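# Evening language tutors wanted – Stedomgate

Hivside runs small-group classes in Vietnamese, Korean and English for adults. We need four part-time tutors to start in March.

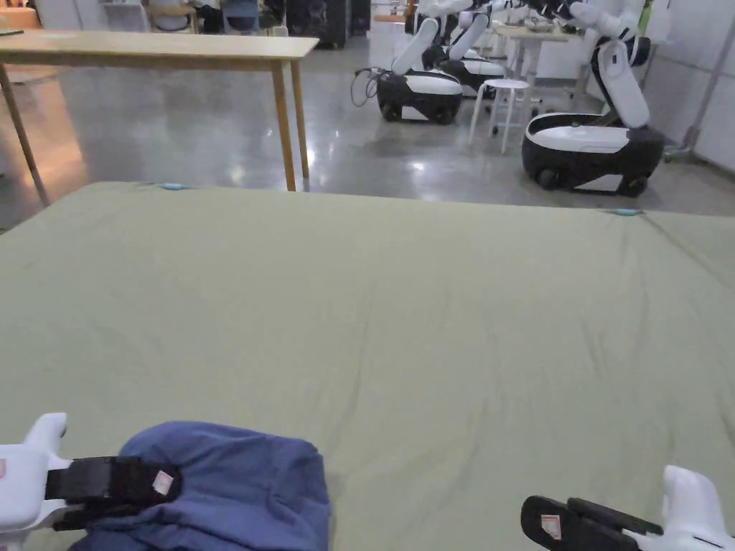
## The work

- Two or three evenings a week, with no more than 16 hours in total
- Groups of up to eight learners, mostly beginners
- One short written report per learner at the end of each term
- Course books and audio are supplied – you plan your own speaking activities

Beginner Vietnamese follows the Huỳnh course. You don't need to have taught it before, but you should read the first two units before your interview. We will email them to you.

## What we ask for

Fluent use of the language you want to teach, and at least one year of teaching or tutoring adults. A teaching certificate helps but is not required. Tutors for the Korean groups must be able to explain grammar in English.

## Pay

Tutors are paid by the hour, including report time. New tutors also get a one-time payment of $200 after their first full term.

## How to apply

Send a resume and a short cover letter to Byung-chul Wang at the Hivside office, Room 849, by 9 Feb 2019. Please say which evenings you can work.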